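Home Guides Downloads Parts Contact

We use cookies to remember where you left off in this guide. Accept Manage

Ika Set-up Guide for Cleaning Crews
Section 5: Washrooms and Small Rooms
Jade Bramwell – Tuesday, August 12, 2025

Section 4 covered hallways, where Ika can hardly go wrong. Washrooms are another matter. They were the first thing the crew at Dirncombe wanted to hand over, and for six weeks they were the thing the crew kept getting handed back. Most of what follows was learned there, largely by Naylor shift leads with mops.

You will rehearse each room in the simulator before Ika goes near the real one. Set aside an hour of a paid shift for this. It is work, and it should go on the timesheet as work, under code 3238.

5.1 Rehearsing a pick

1. Open Eseo and load the room you built in Section 3.
2. Choose the wrist view. Everything will look enormous and tilted. You get used to it.
3. Select one item and press Grip. Tall cylinders are a good start, with the fingers closed near the bottom.
4. Check that both fingers touch the item before you press Lift.

Note: Labels may show upside down in the wrist view. Ika doesn't mind. Please don't rotate the item to be helpful.

Caution: Neighboring items can hide behind the one you are holding. Switch views before moving anything sideways.

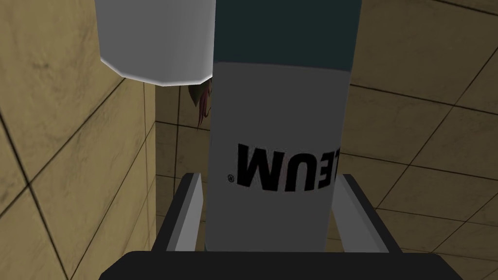 5.2 Working over the toilet tank

Whoever designed the washroom decided the top of the tank was a shelf, and everyone since has agreed. Ika has to reach across to it in a space built for one person and no elbows.

1. Switch to the head view.
2. Park the arm you aren't using with its gripper up and empty.
3. Bring the working arm in slowly along the wall.
4. Stop when the fingertips meet the item. Wait for the contact tone, then close.

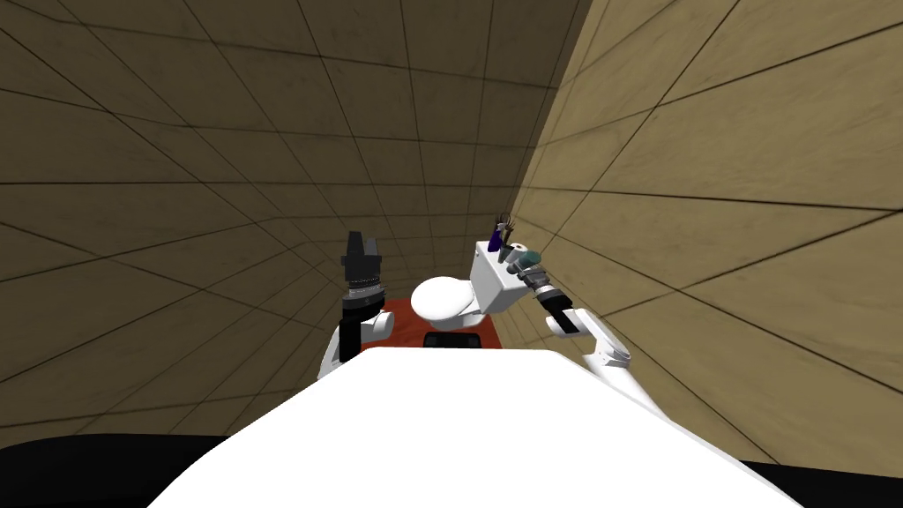 If the tone doesn't come, back off and try again from a slightly higher angle. After 3 failed tries Ika gives up and files a ticket, and the ticket goes to a person. Decide now who that person is. At Dirncombe it was "whoever is nearest" until March, and people became very good at not being nearest.

Note: Start with the item closest to the working arm. Anything tall and spiky can wait until last.

5.3 What changes on the roster

Ika moves things and puts them back. Scrubbing stays with the crew, as does any conversation with a guest who has opened the wrong door. Expect fewer trips with the caddy and more time at a screen, which some cleaners like and some will describe to you in detail.

1. Name one operator per shift and pay the operator rate.
2. Rotate the job weekly. Knees recover, and so do tempers.
3. Keep the paper checklist going for the first month – the tablet will need charging at some point.

Caution: Do not cut crew hours on the strength of a good rehearsal. A simulated bathroom has no guests in it.

Continue to Section 6: Elevators, and Waiting for Them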